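We got to the Asten open day a little after ten, having taken the wrong turning at the roundabout twice (the signs for the trading estate have been moved since last year, and the sat nav still wants to send you through the garden centre). It didn't matter. The car park was half full, somebody had put out a table of squash and shortbread by the gate, and the April sun was doing its best.

For anyone who hasn't been, Asten is the old hosiery works on the canal side, the long brick one with the arched windows. It stood shut for years and is now let out in units to small makers, most of them to do with the home in one way or another. There's a potter's on the ground floor, two upholsterers, a firm called Dafis that makes kitchen worktops and shelving, and at the top of a very steep staircase the people from Trokel, who sell tableware and have their showroom up there. Once a year they all open their doors together and you can wander in and out as you please. There is a leaflet with a map, which I lost almost at once.

We began with Dafis, mainly to put off the stairs. I had expected a lot of noise, but the saws were off for the visitors and it was lovely and calm, with that sweet smell of cut timber you always get. They had laid out a row of edge samples so that you could run your hand along each one and see which you liked. I'm afraid I went along the row three times. We have been arguing at home about a square edge or a rounded one since Christmas, and I came down firmly on the side of rounded, having bruised the same hip on the same corner more times than I care to remember. The smallest size of worktop they do was priced at £123 before fitting, and I wrote that on my hand, having by then no leaflet to write it on.

Then the stairs. There is a goods lift if you ask at the desk, and I'd recommend asking. Trokel have set their floor up as a string of little kitchens and dining corners, so you see the crockery on a counter or a table where you might really use it, and you are encouraged to pick things up. I do like that. I can't buy a bowl from behind glass – I need to know whether it sits nicely in the hand and whether it will go under the tap without soaking my sleeves.
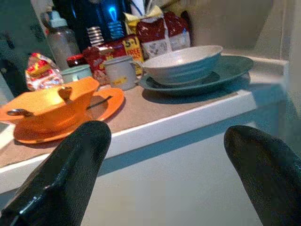

*Margaret Pell*

The orange bowl on its matching orange plate was the one I kept going back to. It has a wide flared rim, a bit angular, and comes in narrower lower down, and the colour is so bright that it seems to warm up the brownish-tan counter all by itself. We are a plain white household, and have been ever since a wedding present of 1,334 pieces (or so it felt when we were wrapping them in newspaper for the move) turned out to be white from the gravy boat downwards. I could see one orange bowl cheering the whole lot up. Soup in it, I thought, or clementines in the winter.

My other half preferred the big one near the corner of the counter, blue-teal on the outside and off-white within, with soft ridges running round it. I came round to that one slowly. The ridges are a sensible idea on a large bowl, giving your fingers something to hold when you are carrying a salad out to the garden and the dog is under your feet. It would do for bread dough as well, I should think, and the pale inside would be kind to a trifle.

We talked about storage for quite a while with the lady on the till. She keeps her own bowls on their plates in the cupboard, a set at a time, and says it saves her hunting about when the family comes. I have always stacked plates with plates and bowls with bowls, as my mother did, and I went home and tried it the other way. It takes up rather more shelf, but laying the table is quicker, so I shall give it until the summer.

There was a talk at noon in the old boiler room on how the building came to be saved. I had meant to stay for ten minutes and stayed for the full 90. In its busy years the works turned out 2,000 pairs of stockings a day, and one wall still has the pegs where the women hung their coats, with the paint worn away beneath them. I found that more moving than I'd expected. The seats are hard, though, so take a cushion.

Lunch was at the Lilon, the café across the yard. I had leek tart and a pot of tea, and we shared a slice of ginger cake that was gone before I'd thought to ask for the recipe. It gets very full from half past twelve, and the tables by the window go first. If it's fine you can take your tray out to the canal wall and watch the ducks being rude to one another.

We ran out of time for the upholsterers, and the potter had a queue for the wheel right out of the door – children mostly, all splattered to the elbow and having a marvellous time. Next year I'd start there and do Trokel after lunch. Entry is free, parking is two pounds in coins, and the lavatories are on the ground floor past the lift. We came away with one tea towel, a bag of offcuts for the stove and a firm plan to go back for the orange bowl once the worktop is settled.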